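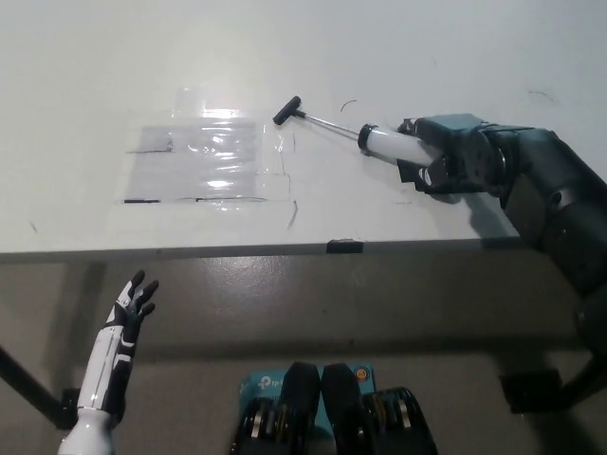 *Plastic sheet on the white table.*

## Stollia Date Night Box, the anniversary one

Quick review before I forget everything. Bought this for our anniversary in January, used it more or less properly since then, want to get my thoughts down before I lend it to my sister and never see it again.

Cost: $70 from Drotport. Shipping was extra, didn't write down how much. They had a points thing going, 4000 points if you made an account, and I still don't know what 4000 points buys you. A mug maybe.

### What you get

- 36 sealed date envelopes, sorted by evening in / evening out / whole day
- two notebooks, his and hers sized exactly the same, thank you
- a scratch-off map of "firsts" (first kiss, first fight etc)
- candle in a tin
- a pencil. One pencil. For two people.
- a little booklet on how to use it all, which I skipped and then had to go back to

Box itself is sturdy with a lid that lifts off. Fits on a bookshelf lying flat, doesn't fit standing up. Ours lives under the bed.

### Setup

Barely any. You both go through the envelopes without opening them and pull out anything where the symbols on the back don't work for you. There's a symbol for costs money, one for needs a car, one for needs a babysitter, one for outdoors. Good idea and I wish more of these kits did it. Took us one pot of coffee.

Then you each put your initials on the ones you want to be in charge of. The person in charge opens the envelope a few days early and plans, the other one only gets told what to wear. This is the best part of the whole product. I am a planner, married to a person who says "whatever you want" and means it, and having him be in charge of every other date changed how those evenings felt. He got into it! He bought a tie for one. I had no clue where we were going and it was lovely.

### The envelopes

Mixed. Going to be blunt.

Evening-in ones are the strongest. We did the one where you cook each other's favorite childhood dinner without asking what it is, you have to guess from stories you've heard. I got his completely wrong. (I made meatloaf, it was supposed to be pea soup. He ate two helpings anyway.) We did the one where you write a letter to yourselves and hide it somewhere in the house with a date to open it. And the blind dessert tasting, messy, do it in the kitchen and not on a couch with light cushions, ask me how I know.

Evening-out ones are weaker. Several of them assume you live in a city with a late bookstore and a jazz bar. We have a bowling alley and a decent Thai place. The booklet says to "adapt freely", fine, but then I'm doing the work I paid for.

Whole-day ones — only did one so far. You each get half the day and the switch happens at lunch. He took us to the lake, I took us to the flea market. Great day. Would've been a great day without an envelope too, but we hadn't been to the lake in ages and wouldn't have gone, so credit where it's due.

A few of the envelopes are duplicates in all but name. "Starlight picnic" and "Dinner under the sky" are the same date. One has a blanket in it.

### The notebooks

Liked these more than I expected. After each date you both write a few lines and you don't swap until the last page is full. I've peeked at his once, only to check whether he was writing anything. He was. Stopped reading right away, felt awful and also kind of thrilled.

Paper is thin. Gel pen goes straight thru. Use the pencil, take turns.

### The scratch-off map

Meh. Scratchy bits get everywhere, the coating doesn't come off evenly and on ours "first trip" took some of the printing with it. Also it's written for people who've been together a year or so. We've been at this a lot longer and half of the "firsts" got a shrug from both of us. First movie? No idea. We argued over it for an entire evening, so I guess it counts as an activity.

If you want to frame it, it's not a standard size. I had to order an Olteck frame with a cut-down mat. Annoying, and more money.

### The candle

Smells like a hotel lobby. Not bad. Tunnelled down the middle on the first burn and then kept drowning its own wick. I've got better candles from the supermarket.

### Compared to the Durrani one

Friends gave us the Durrani couples deck a while back so I can compare a bit. Durrani is cards only, no planning, you draw one and do it right then. Cheaper, smaller, good for travel. But the questions get repetitive, lots of "what do you admire most in your partner", and after the third one you start handing out the same answers. Stollia feels more like a gift. It has some weight to it when you hand it over, somebody's face lights up when they take the lid off. If it's just a Tuesday-kind-of-boredom problem get the cards. If it's an anniversary or a birthday, get the box.

Neither one is any good for a brand new couple in my opinion. Too much homework. If you've been on four dates, buy dinner.

### Customer service

Had to use it. Three of my envelopes were glued shut so badly the card inside tore when I opened them. Wrote to Stollia, got an answer from Frans Jansen the next morning, nice guy, didn't ask for photos or a receipt or anything. Replacements came in a plain mailer with the seals done right. He also told me there's a refill pack planned but couldn't say when. I'd buy it if they fix the evening-out section.

Drotport on the other hand sent me the wrong version first (the "new parents" one, we are not new parents, our son has a beard). Swapping it was a pain. Order direct if you can.

### Tips if you get it

- Put dates on the calendar right when you sort the envelopes. We didn't at first and nothing happened for weeks.
- Agree on a spending limit before the first money envelope. Saves a conversation later on.
- Don't open the next one early when you're not in charge. I did. He could tell from my face, no fun for either of us.
- Phones in a drawer. Sounds preachy but the one night we left them out was our worst one.
- Skip the ones you hate, trade them for a movie. The box doesn't know.
- If you give it as a gift, take the price sticker off the bottom, mine was stuck on there under the ribbon and he saw it before anything else.

### Who it's for

Couples who've gotten a bit lazy and know it. People who are bad at gifts and have waited too long — it comes ready to hand over, ribbon and all, you only have to write the card. Long-distance, probably not, I counted on there being a few phone-call dates and didn't find any.

Also would work for parents with grown kids, I'd think. My sister's getting ours next and she's been married longer than me, will update if she has opinoins. She will.

### Score

Envelopes 4/5, would be higher without the city stuff. Notebooks 5/5. Map 2/5. Candle 1/5, sorry. Price is a bit steep, wait for a sale if you aren't up against a date.

Would I buy it again, yes. Did we finish it, no, there's still a good stack to go, and he's in charge this weekend. I've been told to wear boots.

**Edit:** someone asked if the envelopes can be resealed so you can pass it on. Kind of. The flaps tear a little. I'm using washi tape on the ones we've done and writing a note on each for my sister, mostly warnings. Notebooks you'd have to buy again on your own, any small ones will do.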